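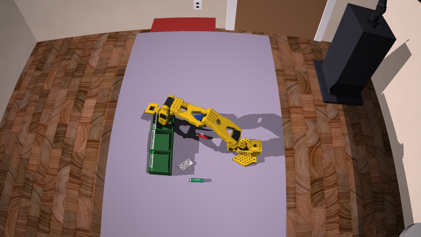
Wovside tour, anyone been yet?

Music > Live Shows and Tours

paperlantern
Posted May 10, 2023
I have tickets for the Evham show and I'm trying to decide whether to sell one. My brother backed out. I've liked Wovside since the second album but I never saw them with the old lineup, so I have nothing to compare it to. How long are they playing, and are they doing anything off Ondau?

dk_northside
Saw them at the Visser last week. They played 1 hour 35 minutes including the encore. Six songs from the new record, two from Ondau, and the rest was split between the first two albums. Sound was good on the floor and muddy under the balcony. Get there for the opener if you like slow guitar stuff.

marthasattic
Two from Ondau is not enough. That's their best record and they treat it like it never came out.

dk_northside
Which two would you swap in, and what would you drop? The new songs went over better than I expected. People knew the words.

marthasattic
I'd drop the long instrumental in the middle. Half the room went to get a drink when they did it here. I'd put "Low Harbor" in that spot.

gravelroad77
The instrumental was the best part of the night for me. Precious Msimang has been their drummer since January and that piece is the only one where she gets any room. If you cut it you have a band playing the records back at you.

marthasattic
She's a good drummer. I just don't need ten minutes of it.

paperlantern
Did Godelieve Verhoeven do any of the piano songs? I read an interview where she said she was tired of them.

gravelroad77
One, at the start of the encore. She said in the same interview that she'd play them if the venue had a real piano, and the Visser does. I don't know about Evham.

tollbooth_ed
Evham doesn't. I worked the coat check there for 6 years and they sold the upright before I left. Capacity is 1062 with the seats out, and it feels crowded well before that. Stand on the left side near the sound desk.

dk_northside
Left side is right. The speakers on the other side have been bad for years.

quietcar
I'm going to disagree with everybody and say the tour is overpriced. I paid 38 dollars for them two years ago and it was nearly double this time, before fees. Same length of set. The shirts were 45.

gravelroad77
Everything costs more. They're carrying a bigger crew and five people in the band now.

quietcar
That's their choice though. I liked them fine as a four piece.

marthasattic
Agree with quietcar on the shirts. The print on mine cracked in the first wash.

paperlantern
Thanks all. I'm keeping mine and selling the other one at face value. Send me a message if you want it. It's general admission, so you don't have to stand with me.

tollbooth_ed
Message sent. What time are doors?

paperlantern
Seven, opener at eight. Got your message, it's yours.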